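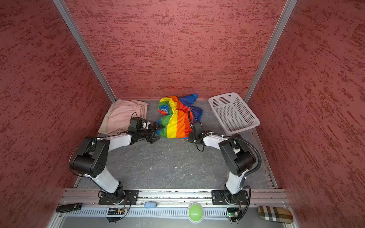
3.2 Sleeve notes as listening guides

Sleeve notes are among the most generous pieces of writing a record collector ever meets, and they have been studied far too little. The Tastel collection, held at the Utcombe sound library, gave us the chance to put that right: 2806 long-playing records, nearly all with their original sleeves, and most of them from small labels that pressed a single run and then vanished. We read the notes on every one. What struck us first was how often the writers reach for surfaces when they want to describe sound. A bass line is "grained", a horn section is "polished", an organ is "rough as brick". Figure 4 has a ready pair for anyone who would like to try the habit: red walls streaked with darker red and brown, and a dark grey surface with thin pale veins in it. A note writer of the period would have heard two quite different rhythm sections in those, and readers would have known what was meant.

Figure 4. Two robot arms over a veined dark grey work surface, with red walls on three sides.

We sorted the notes by what they ask the listener to do. A large group simply praises the band. A second gives the story of the session – who turned up, what was borrowed, how long the tape ran. The third group, and for us the most exciting, tells the listener where to point the ears: wait for the second chorus, follow the left-hand drum, turn the record over before reading any further. We call these guiding notes, after Hou, who used the term for concert programmes. There are 64 of them in the collection, and they are a joy to read.

Guiding notes tend to be short. None runs past 900 words, and many of the best fit into a single column beside the track list. They are also oddly precise about time. One, from a dance record on the Kollberg label, sends the reader to a cowbell that enters late on side 2 and is heard just once more before the fade. We played the record with the sleeve in hand and found the cowbell exactly where it was promised. Without the note we would have missed it, and we had played that side many times while cataloguing!

This matters for how we think about compilations. When a track is lifted from its first album and placed on a later set, the music usually travels well enough, but the note stays behind. In its place the buyer gets a new essay on the scene, the city or the label. These essays can be excellent, and several sent us back to records we had passed over. They do a different job, though. They tell us why the track should be remembered, while the old note was written for someone with the needle already down.

Hou suggests that guiding notes faded as radio presenters took over the task of talking people through new music. The Tastel sleeves support this only in part. Several labels kept printing them well after their artists were getting regular airplay, and in two cases the presenter and the note writer were the same person. We return to these two in section 3.4, where the broadcast scripts can be read against the sleeves line by line.

Filed under: Records and Listening | Open papers

© Utcombe Sound Library | Contact us | Back to top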